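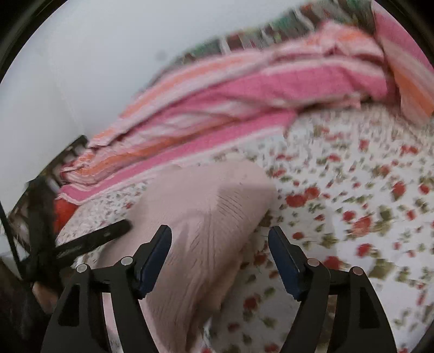 Skilier football blocking sled, two-man model

Our youth program in Pustasthorpe bought the Skilier two-man sled in June, ahead of summer workouts. We paid $2,690 with freight included. I coach the offensive line for the seventh and eighth grade team, so I have had more time with it than anyone else on the staff, and I set it up.

It shipped on one pallet with a listed weight of 716 pounds. Plan on having a truck with a lift gate or several adults at the drop-off. Assembly took two of us 3 hours. The bolts are bagged by step and the holes lined up, except on the left skid, where we had to loosen everything and start that side over. The instructions are drawings only. You need your own socket set and a rubber mallet.

The pads are the best part. They are firm, they sit at a good height for middle school linemen, and the covers zip off for cleaning. The height adjusts with a pin on each arm. There are four settings and we use the lowest two. A high school team would probably want one more at the top.

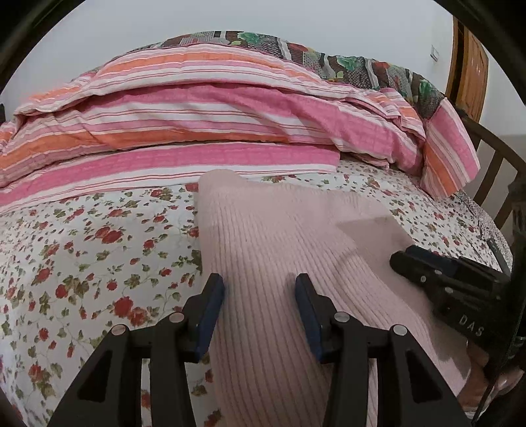
On grass it slides evenly and tracks straight if both players hit it together. If one kid is late it turns, and they can all see who was late, so it works well for teaching the snap count. On turf it moves too easily for our bigger players. We put a coach on the back platform, which has a non-slip surface and a rail to hold. The platform is narrow for anyone with large feet.

Before this we used a secondhand Peeters sled for many seasons. That one had a heavier frame and felt more solid on contact, but the springs were worn out and replacement pads were hard to find. The Skilier has a little more rattle to it. We retighten the arm bolts every couple of weeks and that takes care of most of it.

We ordered through Nevach, a team sports dealer. They quoted us $2,000 for the one-man version with freight, and for a small roster that may be enough. Delivery came a week later than promised. One pad cover had a bad zipper and they sent another without asking for the old one back.

The paint on the skids is already scraped off underneath, and there is some surface rust after being left out in the rain. A cover is sold separately. We use a tarp.

Good: pads, height pins, easy to move with four kids
Bad: drawings-only instructions, narrow platform, thin paint on skids

Four stars out of five. I would buy it again for this age group.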